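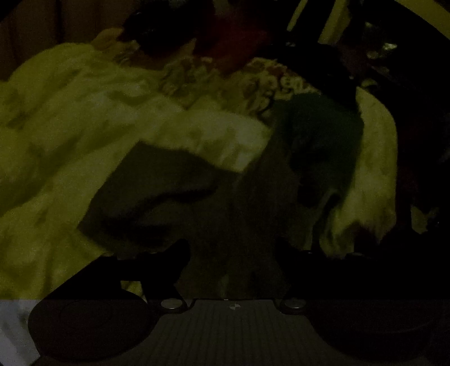
From the Home Robotics Group, Plurnthorpe College of Engineering

Magazine > Features > Robots at Home

Teaching a Robot to Make the Bed, One Tug at a Time

Last updated Sunday, May 9, 2021

My wrists are sore, my bed has never been messed up so many times in one week, and I think I finally understand why robots are so bad at housework. I've been making beds for the Skimwood project since January (and writing up the project for this magazine on the side, so yes, I'm biased), and people keep asking me what the job is. So let me try.

You hold a gripper in your hands. It has two black claw-like fingers and a ribbed gray plate between them, and it has a camera on it, looking out past the fingers. You squeeze, the fingers close, you grab a bit of blanket and pull it where it should go. Then you let go and grab another bit. The camera takes in all of it, and later the software works out where your hand was and what the fingers were doing. No robot in the room at all! The arm sits back in the lab, and it gets its lesson afterward from the recordings.

We used to do it the other way. The first winter we drove the arm by remote control, with a screen and a pair of joysticks, and I was terrible at it. Picking up a block was fine. Picking up the corner of a sheet took me so long that I'd forget which corner I was after. You can't feel anything through a joystick, so you pinch too hard, or you pinch air, and meanwhile the sheet has slid off the other side. With the gripper in your own hands you still don't feel the cloth the way your fingertips would, but you do feel the drag when something's caught, and your arms just know what to do about it.

Cloth is the whole reason the group got into this. A mug is the same shape on Monday as it was on Sunday. A comforter never is. It bunches up into a heap, the edge you want is somewhere underneath, and there's usually a second thing tangled in it — a sweater, a throw, a pillow that's gone missing. My favorite part of the work is the hunting. You look at a big pale lump of bedding and some dark piece of cloth lying over it, and you have to decide which one to move first. I'd never thought of that as a decision before. Now I stand over my own bed at seven in the morning having opinions about it.

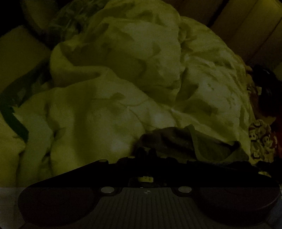
The rule we all work by is to move as if somebody slow is watching. Small, clear motions. Come in from above, close on one fold, lift, pause a beat, pull. If you do the big two-armed whoosh that everybody does at home (you know the one, where the comforter goes up like a parachute), the recording is useless for our arm, which has one hand and can't whoosh. I did a lot of whooshing my first week. It's a hard habit to lose.

Our goal for the spring was 700 recordings of bed-making, and we came in at 714, which I was very pleased with until the sorting started. We tossed 61 of them. Some had a thumb over the lens, some were so dark that the software lost track of where the gripper was, and a few were mine from the whooshing period. Dim rooms are a real argument in the group. One side wants every lamp on, because the tracking works better. The other side, which I'm on, says that people's bedrooms are dim and full of clothes and odd cushions, and a robot that can only make a bed under studio lights isn't much use to anyone. So we record in both and put up with the grain.

Bulten, the company that builds our arm, asked for tidier beds at first. Plain sheets, nothing lying around. We tried it, and the arm learned that bed quickly and then froze in front of the flowered pillow in the guest apartment on Hamada Street, where we do our tryouts. It hovered over it for so long that we went and made coffee. After that we stopped clearing up before recording, and patterned stuff is now very welcome.

How good is it now? It can find the edge of a comforter and drag it toward the head of the bed, and on a good run it'll do three pulls in a row that I'd be happy to call mine. You can see whose style it picked up, too. One of us always gives the cloth a little shake before letting go, and the arm does the shake! It's slower than any teenager and it leaves the far side a mess. Pillows it mostly shoves.

We start on towels next month, and I've been told to bring my own from home, the older the better. I've also put in for a wrist brace.

Shares: 3 | Comments are closed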